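Helosthorpe Swap & Mend forum > Phones and bits > Storage and sorting

Topic: phone case clear out, what goes on the stall and what doesnt

pollyfilla
March 2, 2019

Quick one, typing this with dinner on. I've got the phone table at the Fatadholm swap next month and the cases are a mess. Two carrier bags' worth from the Lamont Road lot plus my own drawer. Want them sorted before I lug them over. Last time everything went in one big box and people just dug through it, tipped half on the floor, left with nothing.

Plan so far: plain ones, fancy ones, liquid or gel looking ones, anything cracked goes in the bin bag. Pricing 100p for plain and a bit more for the nice ones. Yes I know that's a pound, the sticker gun only does pence.

Plain ones
Easy enough. Greys, silvers, whites. Warm water, drop of washing up liquid, dry with an old tea towel. They stand up by themselves if you're lucky, which helps on a stall as you can flick through like records. 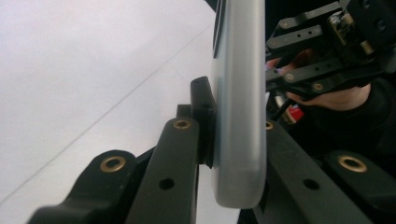

Coloured ones
These are what people pick up first. Last September the blues all went before the tea urn was even on. Problem is the white rims — any grubbiness shows straight away and it collects in the little slots at the side. Old toothbrush. Don't bother with cotton buds, they leave fluff.

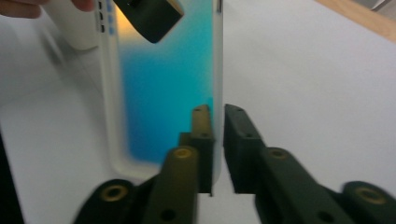

Questions for you lot
1. Do you put gel ones out at all? Had a moan about one last year that went sticky.
2. Flat or stood up?
3. Is it worth writing the phone model on each one or do people just try them?

Ta. Back later, potatoes.

grubbins
I'd leave the gel ones off altogether. I had a liquid one split in a coat pocket and it was oily, smelt of paraffin, never got it out of the lining. Not worth the hassle for a quid. Bag them, tape the bag, done.

Write the models on. People do NOT try them, they hold it up to the phone, go hmm and put it back in the wrong pile.

tin_hat_terrace
Bit harsh grubbins. One split case isnt all of them. I've sold loads. Squeeze test over a sheet of kitchen roll, leave it overnight face down, check for a mark. No mark, goes out. The ones that go yellow I don't bother with.

Not every cloudy one is liquid either, some are just a coloured layer in the back. You have to handle them to know. I go round the rim with a thumbnail, thats where they start to go. 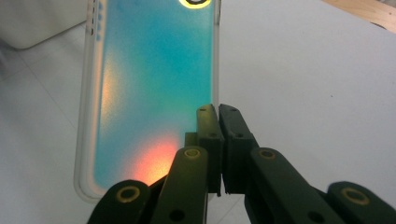 Overnight is the minimum though. I did mine for a couple of hours once at the Datus hall sale and got a lovely ring on somebody's tablecloth the next morning. Had to buy them a new one. So yes, overnight, and on something you don't care about.

As for models, a strip of masking tape inside, biro, peel it off when sold. Don't use proper labels, you'll be picking at the glue for weeks.

grubbins
Kitchen roll test tells you it isn't leaking tonight. Doesn't tell you about next month in someone's handbag. Still a no from me. Agree on the masking tape.

tin_hat_terrace
By that logic you'd never sell a hot water bottle.

grubbins
I wouldn't sell a second hand hot water bottle!!

sundries_drawer
Can we not do hot water bottles again.

Stood up, definately. Flat stacks slide. I use 2 old cutlery trays turned sideways and a folded cardboard divider, holds roughly 20 before it gets too tight to flick. Any tighter and they drag each other out.

pollyfilla
Right, potatoes survived. Thanks all.

Made a start. Table cleared in the back bedroom, pale cover over it so I can see any drips (tin hat's idea, going with the overnight thing, sorry grubbins). Anything that marks goes straight out.
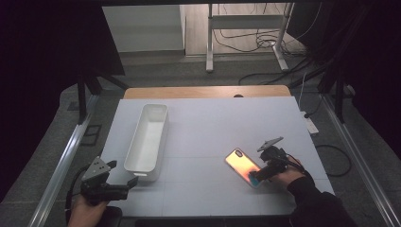
Not sure about cutlery trays, mine are all in use and I'm not buying any. Been trying to think what else I've got that's long and thin. The white plastic bin on the left might do it, it's narrow and the sides come up smooth so nothing should snag, just needs a divider cut to fit. Worry is the rounded corners, cases at the ends might lean. Might wedge a bit of sponge in. Anyone tried?

sundries_drawer
Sponge works. Or a rolled up flannel. Put your tallest ones at the back end and they prop the rest. I'd have the handle end facing you so you can drag it forward when it thins out.

Divider wants to be thick card, not cereal box, it goes floppy.

grubbins
Fine, sell your gel ones. But put a sign up. "Sold as seen" in big letters. And keep them in a separate tub from the plain ones so if one does go you only lose the one lot.

pollyfilla
Seperate tub is sensible, will do. There's an ice cream one somewhere.

Table 17 if anyone's coming, by the side door, bring your own bags. Anybody got spare masking tape? Mine's down to the cardboard.

tin_hat_terrace
Got a full roll, will drop it at the library desk in the morning.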